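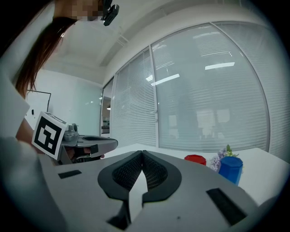 Tien-fu Shih had come to the Birnham open day for the free lunch, and lunch was over by the time he found the room.

"You can take a turn," the woman at the table said. She held out a gripper, handle first. "Pick up the blue cup. Put it by the flowers."

"It's already by the flowers."

"Closer, then."

He squeezed. The fingers shut on nothing, a little short of the cup. He tried again and got the rim, and the cup came up crooked and stayed up. A man from Hotgate stood behind him, eating a roll.

"How many of these do you need?" Tien-fu asked.

"For this job? 400. We have 17 that are any good."

"Does mine count?"

"You put it down too hard."

He did it over. The blinds were closed on the hall side, and he could hear the tour for the Poon people going by, somebody explaining the parking. On the ninth try he stopped thinking about his hand and the cup went where he wanted it — next to the stems, without a sound.

"That one I'll keep," she said.

He asked if the robot would know it was him. She said no, it would only know about the cup. He moved the red one over too, and then asked if she was hiring in June.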